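Ralel desktop arm kit: is it any good for learning on?
Project report, second year, Introduction to Robotics
Ileana Ursu

1. Why I picked this one

We could choose between building something and reviewing something, and I went for the review. I'd already spent most of last year building a line follower that would only follow lines in one particular corridor, and I fancied starting with something that had instructions. The Ralel kit is a small servo arm with a two-fingered gripper. You get the motors, the brackets, a driver board, a bag of screws and access to the software, which is called Avram. The department ordered ours through Sustham, who sell it to schools and colleges with a lesson pack on top.

My question was a simple one. Could somebody on our course, with our level of Python and not much patience, get from a box of parts to picking up a block on their own? I gave myself until the end of October.

2. Putting it together

The build took me two long evenings. The printed booklet is fine up to the shoulder and then gets a bit dreamy. There's one drawing where the bracket is shown from behind and you only find out when the next bracket won't go on (I had mine the wrong way round, took it off, put it back the wrong way round again). The screws come in two lengths that look the same until you've stripped one. Please, Ralel, put them in separate bags!

The wiring is easier than it looks. Each motor plugs into the next, so you can't really get lost, but the leads are generous and they stick out in big loops. I was forever worried about the gripper catching one on the way round. Cable clips would cost pennies -- I ended up looking at clips on other people's kits with real envy. 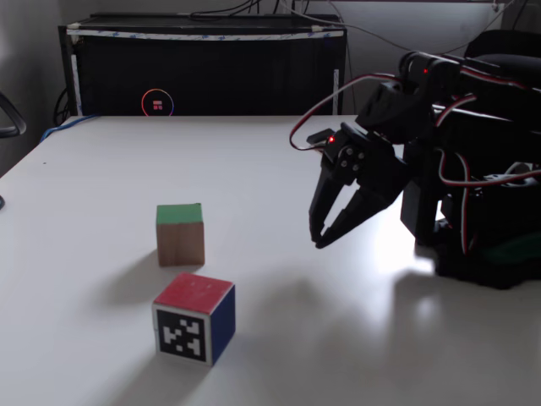
Avram is the part I'd been dreading and it's the part I liked best. It has a calibration page, a page where you drag sliders to move each joint, and then a proper Python library underneath for when you're bored of sliders. For the vision lessons you need something the software can recognise, and a cube with one of those square black-and-white markers on the front does the job nicely, while a plain wooden one with a green top has to be found by its colour alone. I tried both ways of working. The marker lesson ran first time, more or less straight from the booklet. The colour lesson was a different story, and I lost a whole afternoon to it. Glare on a white table is a nightmare for colour thresholds, and the lesson pack gives you one set of numbers and no hint about how to change them.

3. How I tested it

I wrote a short script, called it Tudidau after my gran's cat, and had it log every attempt at the same task: find the block, go to it, close the gripper, lift, put it down again. I let it run in batches over a couple of weeks, whenever I could get the desk. By the end the log had 856 attempts in it, which is more than I meant to do, but once it was running I got a bit hooked.

Of those, 135 were failures of one kind or another. Most were the gripper arriving slightly to one side and nudging the block away. The rest were the software not finding the block at all, nearly always in colour mode and nearly always in the late afternoon.

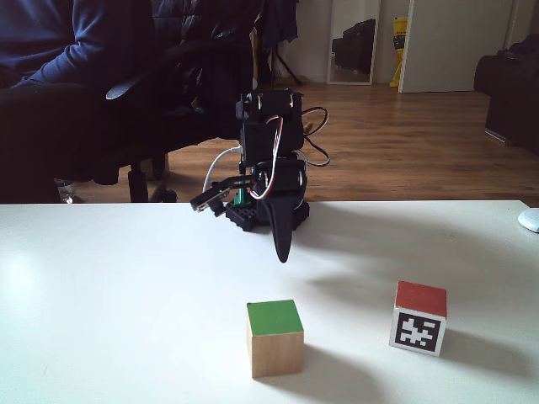 I went back through the near misses and they bunched up on one side, so I ran the calibration again and changed the offset for the wrist by 6 millimetres. That helped a lot. What annoyed me is that the calibration page had told me everything was fine the first time. It checks each motor is where it thinks it is, but it never checks where the tip of the gripper has ended up, and the tip is the bit you care about.

4. Support and paperwork

I emailed Sustham twice. The first reply came the same morning and sorted out a missing screw. The second, about the colour settings, took over a week and pointed me to the page I'd asked about. The Ralel forum is better -- more than 2,000 posts, fairly well sorted, and the people on it are kind to beginners.

5. Would I tell the department to buy more?

Yes, for the second years. I'd keep first years on the sliders, as the jump from there to the Python lessons is steep and the booklet doesn't help you over it. I'd also want whoever runs the lab to write one extra sheet covering the backwards bracket, the two screw lengths and how to set the wrist offset by hand. I've started a draft and it's in the project folder with the log and the script.

If I had another month I'd redo the colour tests with a matt cloth on the table and a desk lamp on one side, and see how many of those late afternoon failures go away.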